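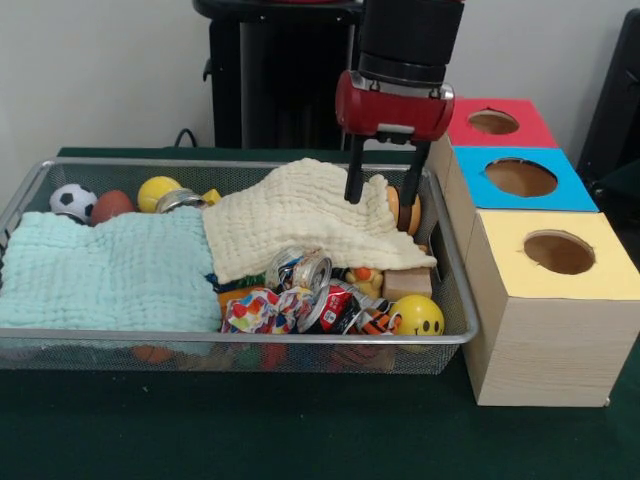 Sorting day was the first thing on the agenda, and it took up the better part of the meeting, as those who have sat through one of our evenings will not be surprised to hear. Lollwood Toy Library met in the back room on 17 Dec 2018, with tea and a very good ginger cake, and the chair thanked everyone for coming out so close to Christmas. It was agreed that the mixed baskets have got out of hand. A wire basket with two muslin cloths spread over the top, balls along the back and crushed drinks cans in among the toys is no use to a parent who has ten minutes and a toddler on one hip. From January the cloths will be folded and kept on the linen shelf, balls will have a tub to themselves, and cans will go straight into the recycling. A member asked whether clean cans might be kept for the junk modelling table, and after a long and cheerful discussion it was agreed that they might, provided they are not squashed and have no sharp edges.

The shape-sorter boxes were talked about next. Everyone is fond of them and they are borrowed again almost as soon as they come back. It was agreed that the wooden ones should stay out on the green table beside the baskets, where little ones can try them before choosing. Shapes are to be checked against the label when a box is returned – this was agreed in September as well, and the chair asked, very kindly, that we all try a bit harder.

Muslins. Two families have offered more. We have plenty for the baby corner, so the offer will be passed on with our warm thanks to the Plakach playgroup, who were asking. Washing will carry on by rota and the new rota is pinned up by the kettle.

Money. The balance stands at £3,259, of which £2,000 is set aside for next year's rent. The autumn cake stall brought in £105, a lovely result for such a wet morning, and the bakers were thanked. It was agreed to spend some of the stall money on lidded tubs. Prices from Pluveo were passed round and thought fair, though several people felt the lids looked fiddly, so one tub will be ordered to begin with and tried out.

Any other business. The back door is sticking again. Châu, the café next door, has kindly said we may use their yard for the spring picnic, and a note of thanks will go round with a card for all to sign. Please bring carrier bags to the next session, as we are down to the last few.

The meeting closed at ten past nine, and the remaining cake was shared out.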